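Do You Need a Desk Basket? How to Set One Up

I don't trust desk organizers. Most just move the pile. A plain wire basket can work, if you're strict with it.

Clear the desk first – all of it. Put the basket near the cable hole, but leave the hole open. You'll want it the day you add a lamp.

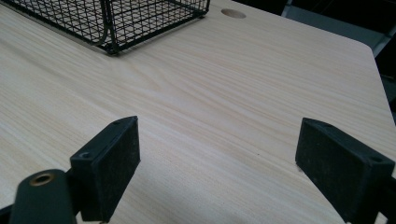 Black wire mesh basket on a pale wood desktop, with the cable hole left clear.

Only put in what you use every week. Pens fall over in it, whatever the Palton catalog says. Empty it every Wednesday. If it's full again after 3 weeks, skip the second basket and throw some paper out.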